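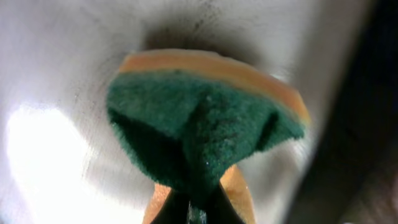

New house rules for robots that wash up

I've been banging on about this for ages, so forgive me if I sound a bit pleased. The people at Brerkiso have finally put out their good practice notes for cleaning robots in shared kitchens, and they're short, readable and mostly sensible. Nomine, the housing group with 64 shared kitchens on its books, says it will start using them in September.

The notes came out of a working group led by Irén Fekete, who used to inspect café kitchens before she moved over to machines. I rang her at teatime (she was eating toast, I could hear it) and asked what had bothered her enough to write 195 separate points in the first draft. "Sponges," she said. "People will argue all day about how fast an arm should move and then let it use the same sponge on the loo and the mixing bowl."

So sponges get a whole page. A robot has to have one set for food areas and another for everything else, kept in different holders, and the two sets must be different colours so that a person walking in can tell at a glance. If you're using the sort with a scouring pad on one side and foam on the other, the job sheet must say which side goes on which surface. I love this! I have ruined a perfectly nice enamel pan by getting it the wrong way round, and I've got eyes and a brain and everything.

Then there's squeezing. A gripper pinching a sponge in the middle bunches it up, and the bit doing the cleaning can end up smaller than the robot's software thinks it is. The notes ask operators to check the real contact patch on a curved surface as well as a flat one, and to do it again whenever they change the brand or size of sponge. Pressure limits have to be set for each kind of surface, written down, and kept somewhere the kitchen's users can read them.

The part I expect grumbling over is the bit on dark marks. Wrist cameras look at a shiny white surface from very close up, and a shadow from the gripper can pass for a stain quite easily. Under the notes a robot may scrub a mark for one cycle, then it must lift away and look again from a different angle before having another go. If the mark is still there after 2 cycles it stops and leaves it for a person. Gulyás, who make the arms Nomine has been trying out, wanted four cycles. They didn't get them, and I gather there was quite a long meeting about it.

Glare gets a mention too — a washed-out patch has to be logged as "not seen", and the robot can't mark it as clean. That sounds fussy until you've read a cleaning record full of ticks and then gone and looked at the actual sink.

What's missing? Well, I'd have liked something firmer on washing down the fingers themselves. There's one line telling operators to clean them "as needed", and I asked Irén what that meant. She laughed and said the wording had started out a lot longer. It's down for another look next year. There's nothing on noise either, and anyone living above one of these kitchens may have a view on that.

Costs are a bit vague. Nomine told me it has put aside 3,000 for the first round of checks, which will cover new holders and a day's training at the Trarnodar site, where the staff get to put the arms through a full wash-up and fill in the forms themselves. I've asked if I can tag along. I've offered to bring a very dirty roasting tin.

The notes are free to read, and Brerkiso is taking comments on them until the end of the summer.

Filed under: Home robots, Rules and safety
18 shares | 3 comments

marrowfat
Does the colour rule cover cloths as well? Ours does the worktops with a cloth and the bowl with a sponge.

DeeInTheAttic
One of the flats above the kitchen here. Yes, I have a view on the noise.

tunnock_p
@marrowfat cloths are on the page after the sponges, same rule. Agree with the article about the fingers, "as needed" could mean anything.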